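Nilletti: contact-segmented imitation data for bagged part placement

Version 5, released 19/01/2023
Maintainer: Masaru Shimada
Size: 314 episodes

Summary

Nilletti is a set of teleoperated episodes in which a single arm with a two-fingered gripper places small parts on molded plastic panels. The set was built to test one method, contact segmentation, in which each episode is split into phases by the wrist torque signal and a separate policy head is trained for each phase. It covers bagged and bare parts. Bagged parts are the harder case – the film slides under the finger pads, and reflections on it disturb depth estimates.

Setup

Panels lie unclamped on the top shelf of a blue shop cart. The operator may nudge the panel with the gripper, and these nudges are kept in the data. Panel pose was varied by hand between episodes. Two color streams are provided, one from the head and one from the wrist, together with joint positions, joint torques and gripper opening. 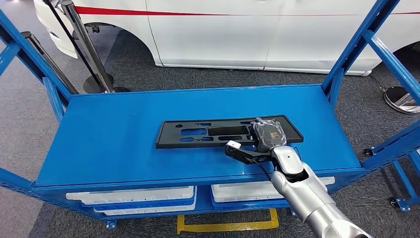
Figure 1. Head view: gripper and film-wrapped part at the right portion of a black panel.

Episode structure

Every episode folder holds the two video streams, one table of joint data and one text file with the phase boundaries. Phases are labeled reach, grasp, carry, contact and release. The contact phase starts at the first torque change above threshold and ends when the gripper opening begins to increase. Boundaries were set by the detector and then checked by one annotator. Where the two disagreed, the annotator's value was kept and the detector's value was stored in a second column.

Joint data is resampled to the video clock. Raw logs are not included.

Method and result

The baseline, Jovirdale, is a single policy trained on whole episodes. The segmented policy, Drestasau, uses the same encoder with one head per phase and a small switch network. Both were trained for 400 epochs on the same split. Drestasau placed bagged parts more reliably than the baseline, with most of the gain in the contact phase. On bare parts the two were close, and we do not claim a difference. Removing torque from the input took away nearly all of the gain.

Seven episodes have a dropped torque channel. They are listed in the exclusions file and were not used in training.

Wrist stream

The wrist camera sees the finger, the housing and a good part of the arm, so a large share of many pixels is robot body. Motion blur is common during reach and carry. Frames in which the gripper is over open floor are kept as well; they are useful for training a body mask.

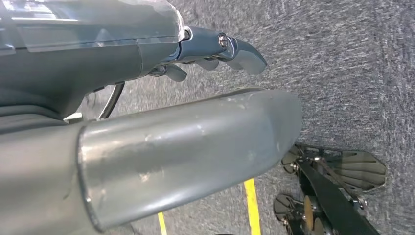 Can the phase labels be used without the torque data?

They can, but the boundaries of the contact phase will look late in video alone. Touch often registers in the torque signal before any motion of the part is visible. For video-only work, widen the contact window at its end or use the looser labels in the Gökçe branch.

Known limits

One site, one arm, one gripper. Lighting was not controlled. Part weights were not recorded. A policy trained on this set should be expected to need new data for clamped panels – the operators relied on the panel being free to shift.

Changes since version 4

Fixed a clock offset in the wrist stream. Renamed the "insert" phase to "contact". The next update is planned for February and will add the missing camera calibration files.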